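Armazém Fotdale, inspeção de estantes e corredores
Data: 18 Feb 2025
Responsável: Gudrun Reinholz

1. Saídas de emergência: conforme. Luz da porta norte substituída.
2. Extintores: conforme, exceto o do corredor 35, com selo vencido. Pedido feito à Bilyk.
3. Largura de passagem: não conforme junto ao cais. Paletes da Prulta a retirar.
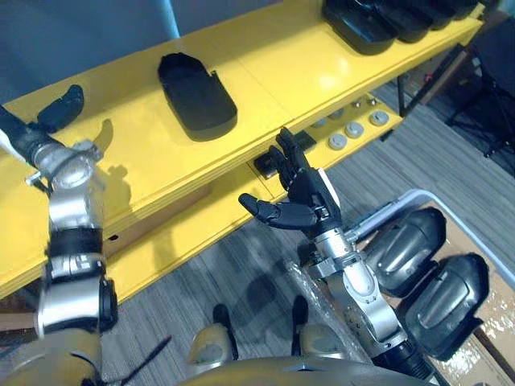 Estante amarela, peças pretas na prateleira de cima.

4. Placas de carga: falta a placa na estante 60. Encomendar.
5. Piso: fissura junto ao ralo, já anotada em julho. Sem reparo até agora.
6. Caixa de primeiros socorros: repor gaze e luvas.

Pendentes: itens 2, 3, 4, 5 e 6.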